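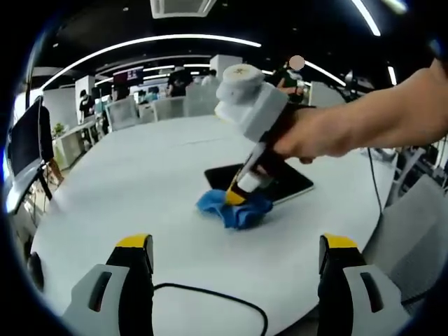
Can you try the hand-held gripper before ordering one?
Come to an open day at our Fernbridge office, where the next is Tue 2 April, and use it for as long as your wrist holds out.

Skokano Hand-Held Gripper
Item 584

Two fingers, yellow pads, one cable, and a grip most people figure out before we finish explaining it. You squeeze, it closes. The camera on the tool records what your hand meant to do, and your robot gets to study it later at its leisure.

What happens at an open day

Visitors sit down at the big round table and are given a cloth and a tablet. The job is to wipe the tablet. Everyone thinks this is beneath them until the cloth folds itself under the fingers and starts pushing the tablet toward Florncombe. Cloth is a rotten thing to pick up, which makes it a good thing to practice on.

Niloufar Farahani runs the table. She will let you get it wrong for a while before she steps in, and she has heard the one about hiring you to clean her house.

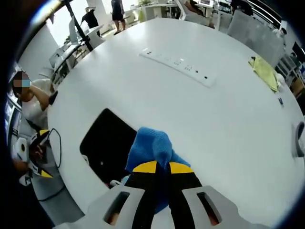 Pinch the cloth near the middle, lift a little, then set it down flat before you start to wipe. Dragging it from a corner works too, if you have the afternoon free. After a few rounds we swap tools so you can compare pads, and you can bring an object of your own as long as it fits on a table and isn't soup.

Sessions run 80 minutes with 4 places each. The rest of the office goes on working behind you and has seen worse.

In the box
Gripper with cable
Spare yellow pads
Printed setup sheet (also online, where it is easier to find)

Care
Wipe the pads with a damp cloth - you will be good at this by then. We suggest new pads every 1,000 grips, or whenever things begin sliding out.

Ordering
Orders placed at the table ship first. There is another open day in July for anyone who would like to think it over. Parking is behind the building, past the sign that says there isn't any.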